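Ticket: Plusix grant portal, home energy retrofit application stuck at "Budget review"
Opened by: Mereana Whitelaw, Saltia Housing Partnership
Assigned to: Torben Harms
Priority: Normal
Status: Resolved

Nov 8, 2023, 9:12 AM, Mereana Whitelaw
Our application for the weatherization round will not move past Budget review. The total on the summary page is $500 higher than the total on the budget page. I have saved and reopened both pages and cleared the browser cache. Same result in a second browser. The round closes Friday and 41 households are on our list, so I would like to get this in early.

9:40 AM, Torben Harms
Thanks. Please tell me whether you imported the budget from a spreadsheet or typed it in, and whether anyone else has edit rights on the application.

9:58 AM, Mereana Whitelaw
Imported. Olanrewaju Ogbonna also has edit rights. He changed the attic insulation line yesterday afternoon and deleted the line for blower door testing, which our contractor is now covering.

10:25 AM, Torben Harms
I can see the deleted line in the database. It is hidden on the budget page but the summary still adds it. Steps tried on our side:
- Recalculated totals from the admin panel. No change.
- Removed the lock on Olanrewaju's session, which had been open for 60 minutes. No change.
- Reimported the spreadsheet into a test copy. Totals match in the copy.
Do not reimport into the live application yet. It would clear your match funding notes.

11:03 AM, Mereana Whitelaw
Understood. We need those notes. The attachment panel also shows only file names, with no previews. Is that related?

11:20 AM, Torben Harms
Separate problem. The preview service was down after last night's update. I restarted it. Passing the budget line to Jannik Hellwig.

1:47 PM, Jannik Hellwig
Removed the orphaned line by hand and ran the totals again. Summary and budget pages now agree. Match funding notes are intact. Mereana, please submit when ready.

2:15 PM, Mereana Whitelaw
Submitted, confirmation received. Previews load for me now too. You can close this.

2:22 PM, Torben Harms
Closing. The deleted-line bug is logged for the next release. Until then, set a line to zero before deleting it.

Attachments (3)

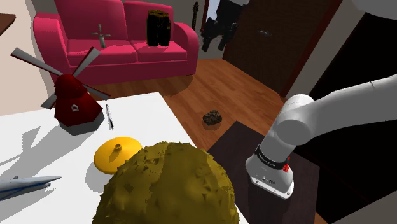
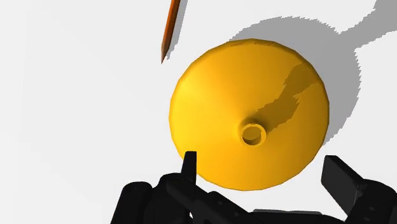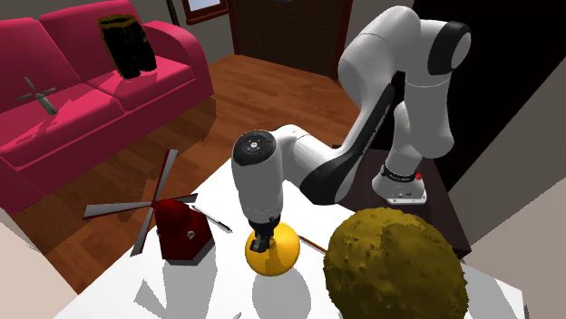 Simulated views, white tabletop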